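Drurnach Arm Build Guide
Section 7: Setting the gripper center with the ring disk
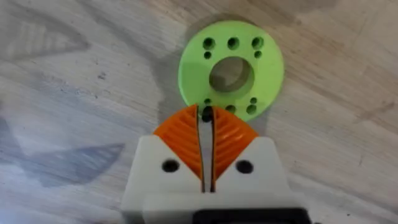
Figure 7-1. Fin-ray fingers over the lower rim of the ring disk, wrist camera view.

This section sets the zero point of the gripper and the pickup height over the bench. It assumes that the wrist camera is already focused (Section 5) and that both fingers have been fitted to the white housing (Section 6). Read all of the steps before turning on motor power.

7.1 Parts and tools

Ring disk, printed, any color
Fingers, flexible fin-ray type, one pair, fitted
Fillen controller board with firmware build 29 or later
Hex key from the Section 2 tool list
Masking tape
Pencil

The disk file is in the Ommont folder of the download. Print it flat with no supports. The holes do not need to be drilled out after printing, but remove any strings of plastic from the central hole.

7.2 Bench setup

1. Clear everything except the disk from the area the arm can reach. Bare wood is acceptable. Do not use glass or polished metal, as reflections upset the edge detection.

2. Lay the disk flat on the bench. Turn it so that one group of holes faces the arm and the other group faces away.

3. Press lightly on opposite sides of the rim. If the disk rocks, print another one. A warped disk will give a false height reading.

4. Trace the outside edge with a pencil so the disk can be put back in the same place. Do not tape it down yet.

Note: A hard shadow from the arm can be read as an edge. If the live view shows a second outline beside the disk, move the lamp and repeat step 2.

7.3 Finding the center

5. Turn on motor power and select CENTER from the Li setup menu. The arm moves to its park position and waits.

CAUTION: Keep hands out of the reach of the arm from this point on. The motors hold their position and will not give way if pushed. Use the stop switch before touching the disk or the fingers.

6. Jog the wrist until the fingers point at the near rim. Reduce the jog speed to the lowest setting for the last part of the move.

7. Set the finger servo to 1,448. This leaves the fingers slightly open, with a narrow gap between them.

8. Check the gap in the live view. It should run straight from the fingertips down to the housing. If it leans to one side, one finger is seated badly — go back to Section 6 and refit it.

9. Jog forward until the tips overlap the near rim in the live view. The fingers will hide part of the near group of holes. Use the far group and the central hole to judge alignment.

10. Rotate the wrist until the gap points at the middle of the central hole, then press STORE.

Note: Do not align the gap to a hole in the near group. Those holes are for the finger pins described in Section 9.

7.4 Setting the pickup height

11. Lower the wrist in single steps until the tips just touch the top face of the disk. The ribs should not bend. If they do, raise the wrist by one step.

12. Read the motor load on the status line. A value of about 700 is normal for light contact. If the value keeps climbing with the wrist at rest, the tips are pressing into the disk.

13. Press STORE again, then PARK. Wait for the arm to stop.

14. Press the stop switch and tape the disk to the bench at two places on the rim. Keep the tape clear of the holes.

15. Release the stop switch and run CENTER CHECK. The arm returns to the stored position and reports the offset. Repeat steps 6 to 13 if the report shows FAIL.

CAUTION: Do not tighten the housing screws after step 13. Any movement of the housing makes the stored values useless, and the whole section must be repeated.

Changes to this section: step 7 value corrected and shadow note added, May 22, 2020, R. Cao. Older printed copies give no servo value and should be thrown out.

Continue with Section 8, Grip force.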